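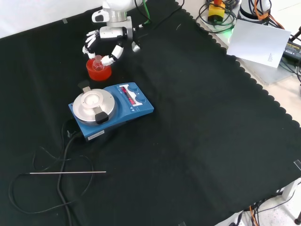
About Galtine

Galtine sells secondhand bench equipment to schools and small teaching labs. Stirrers, hotplates, temperature probes, flasks, the holders that flasks sit in. We started in a two-room unit on Druvgate and we are still there, with more shelves.

We don't trust the word "refurbished." Too often it means somebody wiped the case with a damp rag and printed a new label. We don't trust "lab tested" much either, unless the seller will tell you what the test was. So we'll tell you ours.

Every hotplate stirrer gets 11 checks before it goes on the list. We run it with a flask of liquid on the plate, at low speed and at high speed. We compare the number on the display with a separate thermometer, and we write down both. Displays can be optimistic. We turn each knob through its full range, several times, and if it sticks anywhere we say so in the listing. Cords are looked at end to end. A probe with a damaged cable goes in the bin, however nice the metal end looks.

Last year 214 stirrers came through the door and 204 went out again. The other ten were stripped for knobs and plates. 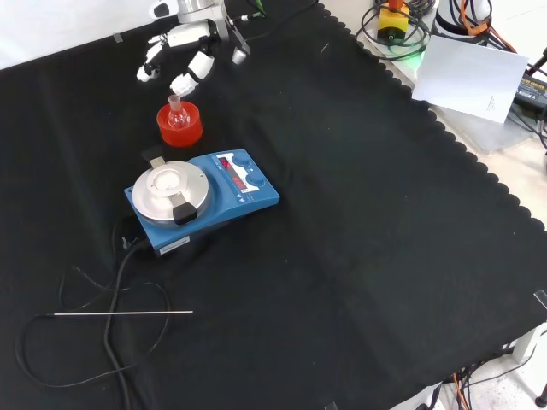

Pellismont: We paid for new units once and half of them drifted in the first year. The used ones came with a sheet saying how far off they were, and I'd take the sheet. I do wish the probe cables were shorter, they get into everything.

Fair point on the cables. We don't cut them down, as a bad splice is worse than a long loop. A twist tie works.

What we won't sell you: a bundle. Plenty of catalogs, ours included in the early days, offered a "complete classroom set" that was mostly glassware people already owned. Buy the flask if you need a flask. Round-bottomed ones need a holder to stand up in, so check the drawer before ordering.

Our storage shed at Wada has room for 1000 boxes and is nowhere near full. We'd like to keep it that way. The counter on Druvgate is closed on Sunday.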